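December, morning session, started before coffee

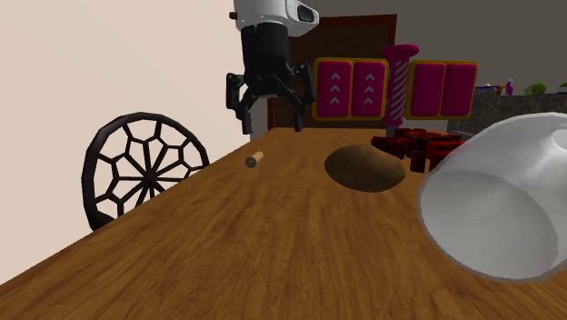
Picked up the Kitari transfers where I left them. Sixteen reels in the box, silent two-reel comedies mostly, plus a few early sound shorts with the music on separate discs. The discs are what I'm on this week. Kamlesh Kanaujia is doing the picture side and will need my timings before he can lock anything.

Disc 1, side A. Theme music under the titles, then a street chase. Cleaned it twice and played it with the larger stylus. The surface is worn in the outer grooves, so the first 30 seconds are noisy, and after that it settles down. There's a clarinet carrying the tune and a second clarinet a step behind it, playing what sounds like a wrong note on purpose every fourth bar. I wrote it out by ear on the back of the log sheet. On the first pass I had it in the wrong key because the turntable was running slow.

Speed: checked again with the strobe card and corrected. Please don't touch the pitch slider. If you need the deck for something else, write down where the slider was.

Side B skips in one place, just after the door slam. I tried more weight on the arm and it still skipped. Tried less, same result. Played it backward and it went through clean, so I'll reverse that section in the computer and drop it in. Degefa did this on the last batch and the join couldn't be heard.

Disc 2. Label says it belongs to the piano-moving short. It doesn't. The cues don't match the cutting at all, and there's a dog barking where the film has a scene in a bank. I think it goes with the Tostov picture, the one with the two paperhangers. Moved it to that sleeve with a pencil note. Kamlesh, can you check this against your reel before I go further? Look for the dog at the garden gate.

Lunch.

Sync test on the paperhangers, afternoon. Lined up the first hammer blow with the first hammer sound and let it run. Fine at the start. By the 60 second mark the sound was ahead of the picture by enough to spoil the ladder gag. The fall comes after the crash. Went back and found that the picture had been scanned at 16 frames per second, left over from the silent reels. A sound short has to be at 24. Rescaled it and ran the test again. The ladder, the bucket and the paste brush all land where they should.

Note for the scan sheet: we need a column for frame rate, filled in for every reel, even when it seems obvious.

The timing matters more in this one than I expected. The taller man looks at the camera for a long time after the bucket, and the orchestra stops completely while he does it. When the sound was early, the music came back in the middle of the look and it wasn't funny. With the right rate it comes back on his blink. Whoever wrote the cues had seen the cut.

Still don't know who that was. The card in the sleeve says Eker, no first name, and it could be the composer, the bandleader or the person who owned the disc. I've put "Eker (role unknown)" in the composer field for now. Please leave it that way until we find a cue sheet.

Noise reduction: set it light. I compared a heavy pass on disc 1 and it took the breath out of the clarinets and made the cymbal sound like paper. Went back to the raw file, took out the clicks by hand and left the hiss.

Files are on the shared drive under Kitari, in the sound folder. Raw transfers end in _raw, cleaned ones in _c1. Disc 2 has no _c1 yet. We've got 900 GB left on the drive, so there's no need to delete the early passes.

To do:

- Disc 1 side B, reverse patch at the skip
- Disc 3, both sides, needs washing first
- New sleeves (the brown ones are shedding)
- Kamlesh: dog at the garden gate, yes or no
- Ask Degefa which fade length was used on the last batch
- Rewrite the clarinet tune in the corrected key

Left the deck covered, slider taped at the mark. Disc 3 is in the rack by the sink.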